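Stisodley Pick-and-Place Demonstration Cell
Open day unit, Bastura showroom
Page revised 2021-11-17

The Stisodley cell is a tabletop demonstration of single-part handling. It is shown at the Bastura open day in May and can be booked for visits outside it. The work is one red cube and one woven basket on a cloth-covered table. Visitors stand on the long side. 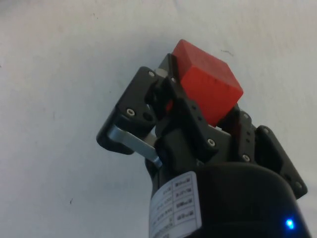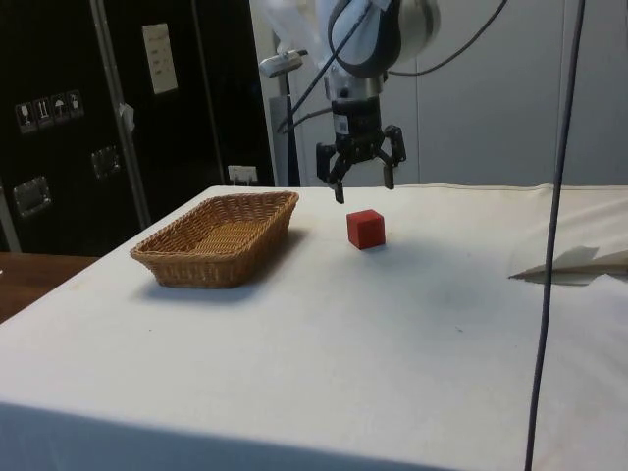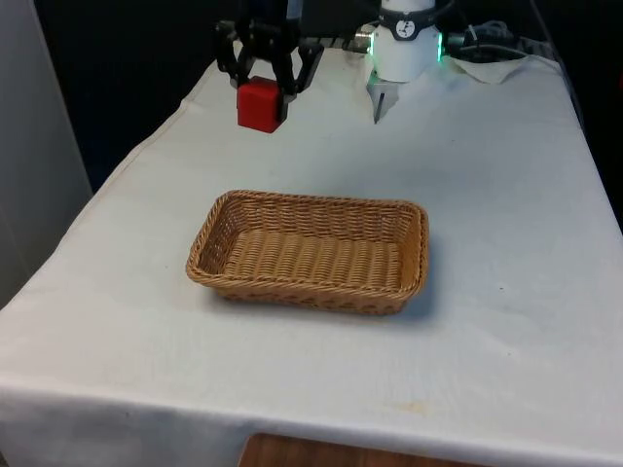 A red cube in each view. In the second view the fingers are open above it; in the first and third it is gripped.

What the demonstration covers

Each run lasts roughly 10 minutes, including questions. The operator sets the cube down by hand, starts the program and lets the arm approach, close, lift, carry and release into the basket. The cube is then moved to a new spot and the program is run again without re-teaching. Grip force and approach speed can be changed between runs on request.

Gripper

Black two-finger unit with jointed fingers. The finger plates are held with hex-socket screws and can be swapped at the bench. A blue status light is fitted on the base housing.
Order code for the finger set: GD-329. Supplied by Godinho.
Check screws for tightness every 1,000 cycles.

Table and parts

The cloth is white and hangs over the front edge. Replace it when wrinkles start to lift the cube off level. Small marks do not affect the program.
The basket is a shallow woven type with flared sides. Any basket of similar depth will do, but the release height must be reset if the rim is higher.
Spare cubes are painted wood and ship in a bag of 17.

Visit notes

Groups are taken one at a time. Stay behind the floor line while the arm is powered. Bags and coats go on the rack by the door. Visitors may bring a part of their own for a trial grip after the main run; send its size and weight ahead with the booking.

Related items

Gullum floor stand
Godinho finger set, long
Stisodley operator sheet, two pages

Bookings for the cell are made through the Bastura front desk. Loan to outside sites is quoted separately and includes setup.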